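3.2 Fabric care and drying

Households in the Mirani district were asked to keep a laundry diary for 12 weeks, beginning in February. Each of the 40 homes noted how often cotton towels were washed and how they were dried.

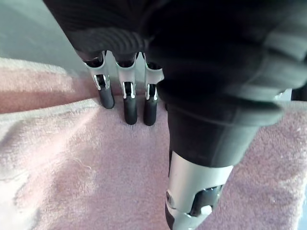

Department of Textile and Household Studies, Cliltum College

Terry cloth was the most common towel fabric in the diaries. Its raised pile holds water well — and takes longer to dry on an indoor rack. Six homes used a rack only.

Figure 3. Pink towel of the terry type.
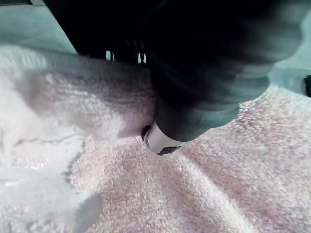
Girasine Flavatia

Homes that dried towels outdoors reported fewer complaints of odor. Water hardness was not measured and is left to later work.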